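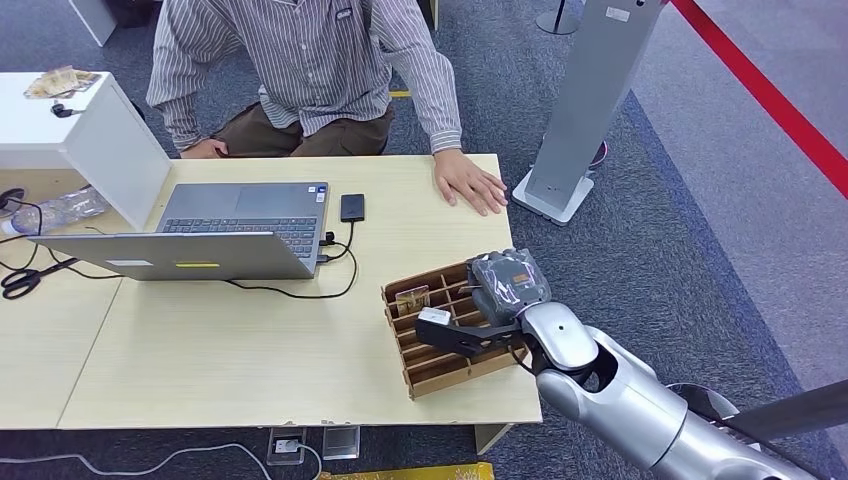 The packing arm over a divided tray, with the operator's laptop on the desk.

Clurau packing arm: questions about setup and care

These are the questions that come in most often from people who have taken over a Clurau arm and its tray desk. They apply to the single-arm version. If yours was fitted with the Plosoto conveyor, use the conveyor notes as well.

Setting up

What do I need on the desk before I switch on?

The tray, the laptop and one wrapped part to try. Keep the tray on the arm's side and the laptop on the other. Drinks, tools and spare leads should be kept out of the arm's reach, and so should your hands once a run has started.

Does the tray have to be the cardboard kind?

No, but the slot positions saved at the factory are for the divided cardboard tray. A plastic tray works if the slots are the same width. You will need to teach the corners again, as the walls are thicker and the gripper has less room.

How do I teach the tray corners?

Open the tray page on the laptop and choose "New tray". Move the arm by hand to the near left slot, lower it until the fingertip is level with the top of the cardboard, and press Save. Do the same at the far right slot. The program works out the slots in between. Run it once with an empty gripper before you give it a part.

Can I move the desk afterwards?

You can, but the corners must be taught again each time. Even a small knock to the desk is enough to put the gripper on top of a partition. Zoltán Illés, who looks after the arms at Clalard, marks the position of the desk legs on the carpet with tape and checks the marks every morning.

Which speed should I use?

Start at the slow setting. The middle setting is fine for daily work. The fast setting is meant for bare parts only, because wrapped ones swing.

Handling wrapped parts

The gripper drops parts in plastic wrap. What should I change?

Clean the fingers first. Wrap leaves a film on them that you may not be able to see. Use a dry cloth, then a cloth with a little alcohol, and let the fingers dry. If it still drops parts, raise the grip force by one step. Going up more than 2 steps will crush the smaller boxes.

Loose wrap catches on the partitions. Is there a setting for this?

There is a setting called "Approach height", and raising it helps a little. Folding the loose end under the part and taping it works better. Kinga Veres wrote the folding sheet that came with the manual, and it can be printed from the help menu.

Should labels face a certain way?

The arm does not read labels. Your own packing rules may ask for them to face up, in which case place the part that way at the pick-up point. The arm keeps it the same way round.

Regular care

How often should the fingers be replaced?

Every 1,000 hours, or earlier if the tips are rounded. The hours are shown at the bottom of the status page. Fit both fingers from the same packet. Old and new together will not close evenly.

What about the cable on the wrist?

Look along its whole length once a week with the arm stopped. It should lie close to the arm and have enough slack for the wrist to turn fully each way. If the outer cover is cracked, stop using the arm and order a new cable. Do not tape it.

Do the joints need grease?

They are sealed. Wipe the outside with a soft cloth. Sprays must not be used near the joint rings.

Where do I plug everything in?

The arm needs an outlet to itself. The laptop can share with a phone charger or a lamp. Keep floor leads away from your feet and from chair legs.

Faults

What does code 157 mean?

The arm has met something where it expected free space. Press Stop, clear the tray and look for a bent partition. Press Reset when the way is clear. If the code comes back with no tray on the desk, the arm needs to be checked by Fodor.

And code 166?

The laptop has lost contact with the arm. Push the plug fully in at the laptop end, then at the arm end. Leads that run loose across the desk get pulled out when someone moves the laptop. The run can be picked up from the last filled slot.

Can I repair a joint myself?

No. Finger and cable changes are the only jobs owners should do. Joint repairs are done at the Fodor workshop, where Mariann Halász takes the bookings. The workshop shuts for stocktaking in March, so book before then if a joint has begun to make a noise.

What should I send with a fault report?

The code, the hours from the status page, and the log file for that run. Say whether the part was wrapped. Reports received before 3 p.m. are answered the same day.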